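Home | Lists | Archive | Thread index | Previous | Next | Search

Re: [teardown-cell] Dropped grip inside the big Dell, and what the log showed
Feb 27, 2021

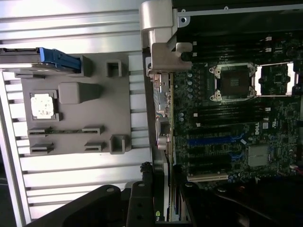 Wrist camera, both fingers in the case. Blue drive carrier handle top left, graphics card edge bottom centre.

Hello all,

I've got an answer for the list, and I'm rather pleased with it! First the message I'm replying to, trimmed a bit:

> We run the same Lengyel fingers as you lot at Hutov and keep getting
> a fault I can't pin down. The arm goes into an open workstation, closes
> on the edge of a card, starts to lift, and then the gripper just opens.
> No alarm, no stop, the program carries on as if it were holding
> something. Yesterday it let go of a card halfway out and the card came
> down on the board. Is this the springs? Has anybody at your end seen
> it, and did you get any further than swapping the fingers?

Yes, we've seen it, and no, it wasn't the springs. We swapped the fingers too (twice, I'm ashamed to say) and it made no difference at all.

What we get is a false "part present". The fingers are broad, and down by the card slots there's very little room between the side panel on one side and the board on the other. If the approach is a touch off, one finger rubs on the panel, the motor current goes up, and Zerell reads that as a good grip. Then the arm lifts, the rubbing stops, the current drops away and the controller decides the part has been released on purpose. So it opens fully. It's doing exactly what we told it to do, which is the maddening part.

I went back through 1937 pick attempts in the log. The gripper opened during the lift in 71 of them, and once I plotted the current you could see the same little hump every single time, well before the fingers should have touched anything. Lovely clear trace, I had it pinned up by the bench for days.

We've made these changes, all in the job file:

The closing check now looks at finger position as well as current. If the current rises while the fingers are still wide, that's a collision and the arm stops where it is.

"Released" during a lift is now a fault. The gripper holds its last position and waits for a person. Please do this one first, even if you leave the rest alone. A dropped card is a nuisance but a dropped power supply could be somebody's hand.

The approach comes in on the board side and then shifts across, so the panel is the last thing we go near.

Since then we've done 691 picks without one opening on the way up. There have been a few collision stops, all of them real ones when I went and looked.

One warning. The hold-on-fault setting is lost if you load a job file saved before last June. It goes back to "open" and says nothing about it. Firnudden were caught by that, and so were we for a whole afternoon. I now check it by hand after every load, with a bit of foam in the fingers and the arm well clear of any machine.

Also, please don't reach in to catch a card when it starts to go. I know how tempting it is. Hit the stop and let it fall.

I can send the plotting script and our job file to anybody who wants them. The message limit on this list is 145 KB and the log alone is far bigger, so ask me off list. And I'd love to see your current traces if you've kept them, particularly from the card that came down halfway. If the hump is there too, we can write this up properly for the Lengyel people.

All the best from the Hutov bench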